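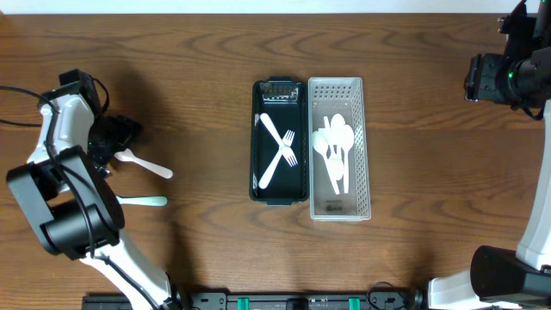

Gerkus Recipe Cards

A small collection of home baking and dessert recipes, typed up from handwritten cards and stored as plain text. Maintained by Sadao Kudo. Last updated 19th July.

What is in it

There are 514 cards. Of these, 428 have been baked at least once from the typed version, and the other cards are transcribed but untested. The field "tested" says yes or no. Please check it before you plan a party around a cake.

Each card is one file with these fields: title, source, yield, pan, oven, ingredients, steps, tested, notes. Only the notes field may be blank.

Folders

pistau – yeast breads and rolls
uchida – sponge cakes, rolled cakes, steamed buns
stoslow – pies, cobblers, bar cookies
misc – frostings, fillings, anything that did not fit

The folder names come from the boxes the cards were kept in and don't mean anything else.

Measurements

Cups and spoons are US sizes. Oven temperatures are in Fahrenheit. Where the card said "moderate oven" I entered 350 and wrote the original wording in the notes. Butter is unsalted unless the card says otherwise. Eggs are large.

Some 88 cards give no pan size. For those the pan field says "unknown" – I did not guess.

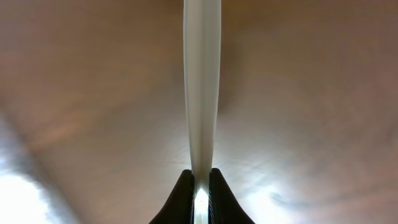
Steps are kept in the order they were written, even when the order is odd. Several of the older cards tell you to grease the pan last. I fixed spelling and left the wording alone, so tool names are often vague. 

Known problems

Six of the pie cards in stoslow have two different bake times. Both are in the file, separated by a slash.
The uchida folder was renumbered in April, so links to the old numbers will fail.
Baking powder amounts on the scone cards look high. They match the handwriting.

Corrections

Send the file name and the line you think is wrong. If you baked it, say what pan you used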